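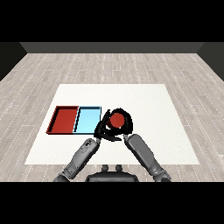
The rules of the Drorham household waste site run to 90 clauses, and Aled Lewis has broken most of them with a single mattress. I met him at the gate in April, where he had been turned away for arriving in his brother-in-law's van. Vans need a permit. The permit is issued at the council office in Torkside, which you may reach, if you like, in a van.

Sorting rubbish used to be a private matter between a family and its dustbin. Now we have a caddy for peelings, a bag for card, a box for glass and a leaflet to explain the box. Agnes Kvam, who moved here from Bergen, keeps the leaflet on her fridge and regards it as light reading. Her town, she tells me, had 6 categories for plastic alone.

The yoghurt pot remains the great divider. Gwion Foulkes rinses his. Emlyn Hughes, next door, holds that rinsing is a waste of water and has said so in 3 letters to the council, the last of them answered by a man called Parri, who thanked him for his interest in yoghurt.

Meanwhile Drorham's recycling rate has gone up, the council says, though the figures leave out garden waste, Christmas and the whole of Station Road. Lewis still has the mattress. When I left he was trying to find out whether it would count as a trailer if he put wheels on it.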